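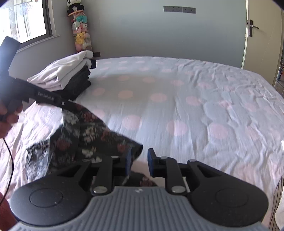

*The Vola gripper at the bed station, Bullden open day, 07/10/2020.*

I went to the Bullden open day in Satcombe expecting to be sold something, and I was. The product is the Vola, a hand-held gripper you steer yourself while you do housework, so that a robot can later be taught the same job. The demo was laundry on a polka dot duvet.

**Handling.** Two fingers with blue pads, black linkage arms, a ribbed gray base. It feels solid enough. My wrist felt it after 15 minutes, and the staff do this in much longer shifts. The pads hold thin fabric better than I expected. I picked up a dark floral piece on my second try and a sock on my first. A fitted sheet beat me completely, though to be fair fitted sheets beat me at home too.

**Speed.** Bad. My best shirt took nine minutes, and I'd be embarrassed to put it in a drawer. The woman running the station was far quicker, but she has had the job since June. When I asked how long a new person needs to get decent, I got a long answer with no number in it.

**The robot part.** This is where I got grumpy. The sign by the door said 1,000 folds had been recorded, and the talk that followed leaned on that hard. Fine — but how many of those were usable? And how many were done in a different bedroom, with different clothes? The robot's own turn came on video, 26 seconds long, one towel. I asked to see it do a floral top like the one I'd just wrestled with and was told that was "on the roadmap."

**Compared with the Bawa.** I tried the Bawa last year. It's lighter and the grip is worse, and it drops anything silky. If I had to work with one of them all day I'd take the Vola and complain about my wrist.

**Verdict.** Good tool, thin evidence. The visit is worth the drive if you like getting your hands on things, and they let you stay at the station as long as you want. Skip the talk. I'll go back when they run the robot live, on a pile of laundry somebody else brought in.

Parking is free but fills up early.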